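Sutero bench mount and gripper kit, bought from Prukness
Reviewed 18/11/2024

Three stars. Would be four if the manual had been proofread.

Got this to put our small arm on a proper pedestal insted of a bolted-down plate. Paid on the Amex, 150 for the kit, shipping on top. Box was fine, nothing missing. Adapter ring, new finger pads, bolts, a calibration card, and a setup file for the simulator.

Mounting took over 2 hours. Bolt holes line up but the torque table is on the last page, after you've already tightened everything. Read it first. Also re-zero the joints after the base is down, not before. I did it before. Did it again.

Setup file is the best part. Load it, put in your base height, run the pick and lift in sim until the wrist stops doing odd things, then go to the real arm. Found a bad tool offset that way.

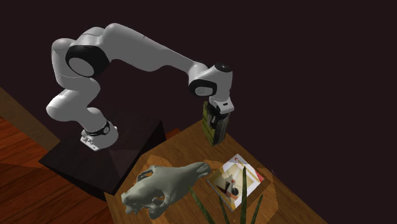
How often do the finger pads need looking after?

Wipe them at the start of every shift and check the screws once a week. Swap both pads together when the grip face goes shiny, never just the one, or the part sits crooked.

Cable clips are junk. 3 of mine cracked the first week, replaced with Bagheri ones off the shelf and no trouble so far. Leave slack at the wrist, more than the drawing shows.

Support answered in 3 days. Polite, sent me the same PDF I allready had. New revision due in December supposedly.

Would buy the mount again. Clips no. Pads ok, ask me in spring.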